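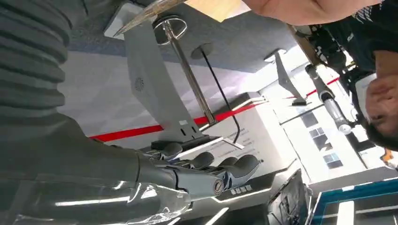
The Jevholm Humanoid Workshop is a student robotics project based at Drarnurgate Technical College in the port town of Histutport. Its members program and repair humanoid robots, with a special fondness for hands and arms, and it has grown into one of the liveliest clubs at the college.

History

The project began as an evening class taught by Kerstin Sjöberg, who had 3 students and a single working elbow joint. Eoin Geraghty and Sorcha Corrigan, both members of that first class, turned it into a club the following December. A McGrath Fund grant of 3000 euros paid for its first complete arm -- a huge step for a group that had been building fingers out of scrap!

Activities

Members work in pairs, one writing motion code and the other watching the joints. New students start with reaching and pointing, then move on to grasping. The workshop log, kept by Jairo Mamani, lists 2768 grasp attempts in its first full year, 548 of them made by beginners, and it makes wonderful reading.

Open day

The club held its first public open day on 24 April 2022. Visitors could guide an arm through a simple task and talk with the students about their code. Ruairí Ó Gríofa's talk on finger joints ran well past its slot -- and was repeated that afternoon for people who had missed it.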